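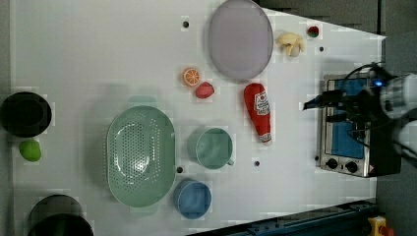

4. Setting out the table

4.1 Switch the arm to hold and press the red stop button before reaching over the table.

4.2 Place the toaster oven on the arm side, door facing into the table. Leave it unplugged. Check that the gripper clears the top of the case at the Flanness park height.

4.3 Set the remaining items out on the open side. Keep the plate, colander and mug apart so that the fingers can close without touching a neighbour.

CAUTION: Do not stand small items over the table holes.
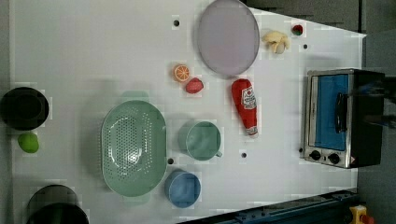
4.4 Release the stop and jog the arm to park at speed 2. Reach is limited to 600 mm in the Malik settings file; leave this value alone.

4.5 Run the Sinorine check 6 times. If it reports a lost item, return to 4.3.

Note: Layouts saved before September must be saved again.

Section revised 11/14/24, Maj-Britt Öberg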